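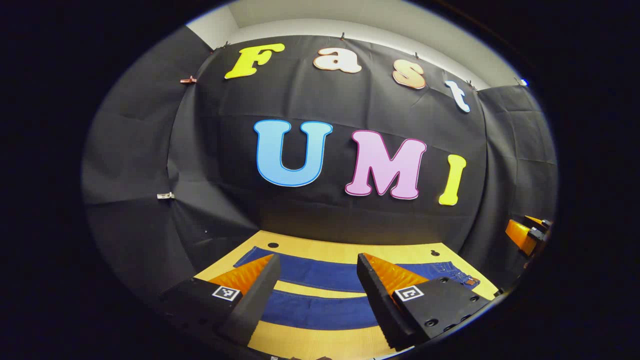

How often does a hand-held gripper need its pads changed?

Every 800 cycles on the denim table, or sooner if the ridges fail the gauge check. On lighter cloth we go by the gauge alone.

*Leave the question up while people sit down. Move on when the door closes.*

## Opening

- Styliani Karamanlidis, Wavar. I look after the denim table at the Jitberg site.
- Talk covers one cell: the table, the hand-held tools, the backdrop, and the log. Nothing on training or on policy results. Send those questions to the Olow group.
- Numbers are from the service log up to February 1, 2022. The log was started in November, so anything older is memory and I have left it out.
- Handout has the check sheet on the back.

## The table

The work surface is light yellow wood with cable holes near the far edge. All layout measurements start from the far edge. We used to start from the near edge, where operators lean, and the table crept forward over a shift. Floor marks fixed part of that. The locking feet fixed the rest.

Garment goes down lengthwise, legs side by side, waist to the right. Operators flatten the legs by hand before the first grasp. They don't press the seams out.

- Wipe surface with a dry cloth at the start of each shift.
- Indigo dust collects around the hole caps. Vacuum it, don't blow it.
- If a cap is loose, replace it. Tape lifts and catches on hems.
- Surface height is set to 800 mm and checked when the table is moved.

*(Skip the story about the tape unless someone asks.)*

## The fingers

Each finger is a ribbed orange wedge on a black mount, with a dark ridged contact pad on the inside face. The wedge bends under load and follows the cloth. The pad does the holding.

Wear shows up in the pad first. With denim it starts near the tip, where the finger rakes across the table to get under the leg. The ridges go smooth, the operator squeezes harder, the wedge bends further, and the tips stop meeting square. By the time an operator reports slipping, the log usually has a run of regrasps in it already.

Gauge check, in order:

1. Tool in the bench clamp, fingers open. Measure the opening at the tips. Ours is 81 mm.
2. Close on the gauge block. Look at the tips from the side.
3. Mismatch over 2 mm: go to the mount screws before touching the pad.
4. Drag the edge card across the ridges. If it slides without catching anywhere along the tip section, change the pad.
5. Write down the result, pass or fail.

Change pads in pairs. A new pad facing a worn one pulls the cloth to one side, and that fault takes longer to find than the second pad takes to fit. Our pads come from Stüber, cut to length. Check the length on arrival.

Mount screws: snug them in a cross pattern, then torque to the card value. Thread locker on the mounting plate only. None near the wedge. We cracked one wedge at the base and I blame the solvent, though I can't prove it.

*Pass the worn pad and the new pad around. Get them both back.*

## The markers

Square black-and-white marker near the base of each wedge. The two carry different patterns, and finger opening is computed from where they sit in the view. A shifted marker gives a wrong opening for every frame after it.

Points to make:

- Left pattern stays on the left tool side. The spares are stored in separate envelopes. We had a swap once and lost 460 recordings to it. The opening value came out plausible, so the range check passed.
- Clean with a barely damp cloth. Alcohol dulls the print.
- Lifted corner means a new marker. Don't glue it back.
- After any finger or marker work, run the open-close calibration: fully open, fully closed, hold at each end. Compare with the last stored values.
- Glare counts as a fault. If the white border blooms, turn the lamp before changing exposure.

## The lens

Wide view, so the fingers, the table and the wall behind all land in the same picture. Lint on the lens is easy to miss because it can look like a mark on the cloth. Compare two recordings from different tool positions. If the speck stays put in the view, it is on the lens.

Check the lens seat whenever the tool has been dropped. I want the calibration rerun after a drop even if nothing looks wrong.

## The backdrop

Black fabric, clipped along the edges, with the big colored letters on it: "Fast" over "UMI". The letters stay up. Tracking was steadier with them in view than with bare cloth, at least on this table, and I have no result from any other.

Maintenance is short:

- Clips along the upper hem get checked weekly. A sagging hem changes the view enough to matter.
- Creases are left alone.
- Letters: press the edges down if they lift. Don't rearrange them between sessions in the same set.
- If the fabric comes down for washing, start a new set number when it goes back up.

## Log and spares

One line per check. Date, tool, opening, tip mismatch, pad result, marker result, initials. No free text on the first line. Free text goes underneath, and it gets read once a month.

Spares held at the table: pads in pairs, markers for both sides, mount screws, one complete finger. Wedges are ordered as needed. Lead time from Stüber has been uneven this winter and I would now hold a second finger.

## Open items

- The 800-cycle limit came from denim with heavy side seams. Stretch denim may allow more. Not tested.
- Pad hardness. Stüber offers a softer grade, which held better in a short bench trial and shed more residue.
- The cycle counter increments on every full close, including the closes operators make while waiting. Olow has a filter for this. I haven't checked its output against a hand tally yet.

## If there is time

Show the log page with the marker swap. Let the room look at it before pointing at the line. The first bad entry is the one right after the finger change, with the calibration column blank.

Questions. Repeat each one into the microphone for the recording.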